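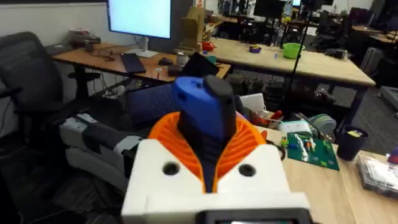
Minutes from the Brorusside office tidy-up meeting, Tuesday, and I'm the one typing them up again because I was the only person who brought a pen. We started at 3:40, a bit behind, and went straight to the desks, which took up most of the time. Everyone agreed they have got away from us. The one with the light tan top was the main offender: there's a tangle of black cables draped over the left end, a small white cup has settled in beside the keyboard and mouse, and cardboard boxes are stacked up behind the monitor. Agreed: cables get sorted and labeled by Friday, cups go back to the kitchen at the end of the day (yes, all of them!), and I'll buy a bag of ties.

Boxes next. Half of us thought they were Plistavach's, the other half thought they came over from Prillau in June, and we went back and forth on that way longer than we needed to. Whoever they belong to, they get opened before the next meeting. Anything flat and empty goes to recycling. Anything with parts in it goes in the store room, with a list taped to the front please.

Chairs. Two people would like new ones and one person would very much like to keep the old mesh kind. Ren quoted us 2000 for the full set, and the budget line is 1000, so we're asking them to price half. I said I'd email them and I will.

Carpet. Cleaning is booked, and everything on the floor has to be up on a desk by 15 minutes before they arrive. That includes bags.

Any other business: the kettle. It still clicks off too early. No decision, but plenty of feeling on the subject.

Finished at 4:30. Next meeting same time, same room, and could somebody else bring a pen.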